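Stello folding cell: fingertip and mat care

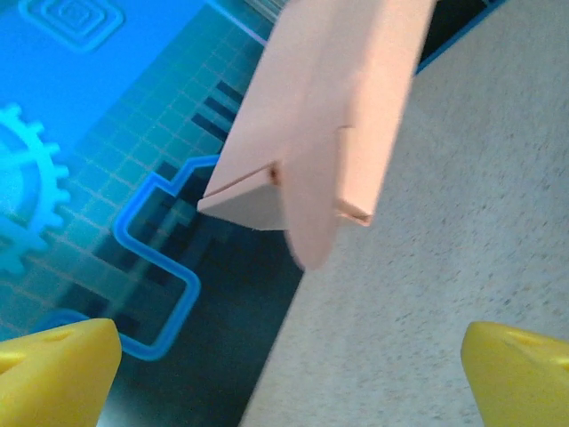 Most of the questions we get are about the fingertips, so they come first.

How often should I change the fingertips?
Every 40 hours of folding work, or sooner if the flat faces feel rough. Always change both.

How tight do the screws go?
Finger tight, then a quarter turn with the small key. More than that cracks the plastic.

The gripper leaves marks on the paper.
Lower the grip force to 12. If marks still show at 5, wipe the tips with a damp cloth and run the zero routine again.

Can I move the mat?
Yes – but redo the table calibration afterward. It takes 21 points, and the arm must start from the park position.

The wrist camera looks soft up close.
Clean the lens with a dry cloth. Do not turn the focus ring; it is set at Tangen before shipping.

Who do I ask about spare parts?
Sandro Palumbo. Orders placed in September ship from Grasov.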